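The Last Set

The trail ran downhill from the water tank to the county road, and in November the dirt held its shape better than at any other time of year. He had learned that from the people who dug before him. In July the lips crumbled. In spring the landings turned to soup. In November you could pack a lip in the morning and ride it before dark.

There were 12 jumps. The first eight had been there when he was a kid. The last four he had built himself, over two summers, with a flat shovel and a wheelbarrow that pulled to the left. The land belonged to Bromham Gravel, and Bromham had never cared as long as there were no fires and no cars past the gate. Then the company sold the hillside, and a letter came to the bike shop that said the new owner would grade it before winter.

He read the letter standing at the counter. Then he went in back and trued a wheel that didn't need it. 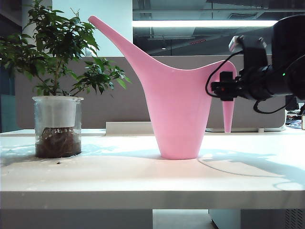 His sister called that night. She had seen the news on the shop's page.

"How much time do you have?" she asked.

"Three weeks. Maybe less."

"So what are you going to do?"

"Water it," he said. "It's dry up there."

She said she would come up on the bus. She had not ridden in six years, not since she broke her collarbone on the fifth jump, and he told her she didn't need to come for this. She said she knew that.

In the meantime he worked. He got up at five, drove to the gate, and carried water from the tank in two buckets. He patched the lips where the rain had cut them. He pulled the tarps off the last set and packed the faces with the back of the shovel until they rang a little when he hit them. Other riders heard and came up after work. A girl from the high school brought a rake. Two men he had not spoken to since an argument over the third landing showed up with a pickup full of clay and unloaded it without saying much, and he didn't say much back.

Somebody had the idea of raising money to buy the strip. They put a coffee can on the shop counter and a page online. After a week they had $2,175. The strip was priced at a number none of them repeated out loud. He took the can down and asked what people wanted done with it, and most of them said to spend it on the last day.

His sister got in at noon and slept on his couch. The apartment was the same as she remembered it, with the frame hanging over the TV and the box of tubes by the door. He had cleared the kitchen table for her, and in the morning she sat there with her coffee while he looked for her old helmet. She told him the place could use something alive in it. At her own place she kept one leafy green plant in a clear glass on a white table, with the brown stuff showing at the bottom, and she said even he could manage that. He said he would think about it. The helmet was in the closet, under a Vimance jersey with one sleeve torn off at the elbow. 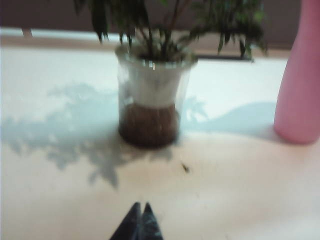 The last day was cold and clear. He had expected the usual crowd, maybe a few more, and by ten the cars were parked down both sides of the county road. Someone said 300 people had signed the book at the gate. They stood along the trail with their hands in their pockets, and kids kept climbing the wrong side of the landings and getting called down. He had set a jug of water and a glass on the tailgate, a clear one with a slightly flared rim, and it stayed there all morning while people drank out of their own bottles. There was no announcer and no prizes. Riders dropped in when the one ahead was clear.

He rode the full line 20 times. On most of them he didn't think about anything. Once, over the gap at number nine, he saw the gravel pit past the trees and the trucks lined up in it, and he came down a little crooked and had to fight the bars.

At three his sister pushed her borrowed bike up to the top and stood next to him.

"You don't have to do five," he said. "There's a way around it."

"I know where it is. I dug it."

She rolled in slower than she should have. She made one and two, and three was close. He could see she was short on speed for five and he thought she would pull off, but she pumped the back of four hard and went up the lip sitting too far back. The landing caught her rear wheel on the knuckle. The bike bucked, she put a foot out, and she stayed on it.

She coasted off to the side and stopped by the girl with the rake. He couldn't hear what they said.

It was close to dark when the last cars left. He picked up the tarps out of habit and started covering the first lip – the dew would get to it otherwise – and his sister took the other end and walked it over to the far side.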